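The Ferry Board of Hirnow

In the matter of the crossing between Hirnow and Grorkilau, the Board met in December, as its rules required, and heard the report of the Inspector of Moorings. The report ran to 236 pages. It found that the river had moved.

The Board noted the finding and asked by how much. The Inspector replied that the far bank now stood nearly 300 paces further off than in the founding charter, and that the ferry rope, being of the chartered length, no longer reached it. Passengers were at present set down in the water. 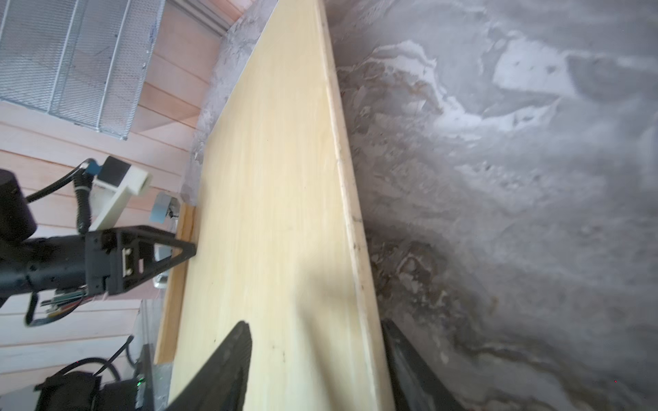

Came a remark from the public bench that the rope was perfectly sound and it was Grorkilau that ought to be brought nearer. The remark was entered in the minutes and attributed to Donati.

The Board took advice. Under the charter the rope could be lengthened only with the consent of both banks, and the consent of the far bank had to be delivered by ferry. A letter had been sent across in the spring. It was understood to be still with the ferryman, who had placed it inside his hat.

At 4 in the afternoon the lamps were lit and the Board adjourned to view the landing.

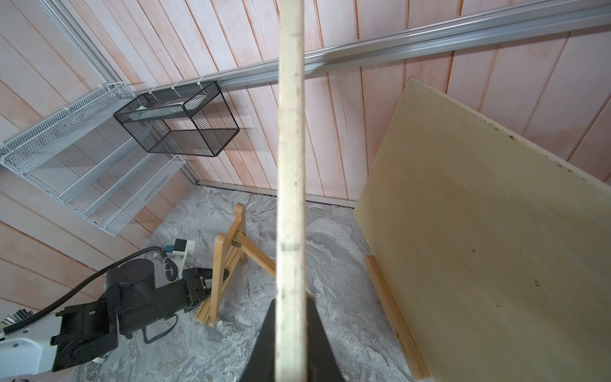 The members stood on the steps for a considerable time. On the other side a second party could be made out, also in dark coats, also looking at the river. One of them raised an arm. The Chairman, after consulting the charter, raised his.

It was resolved that this constituted correspondence. The Clerk was instructed to reply in the same manner each evening until the thaw, and an allowance was granted him for gloves.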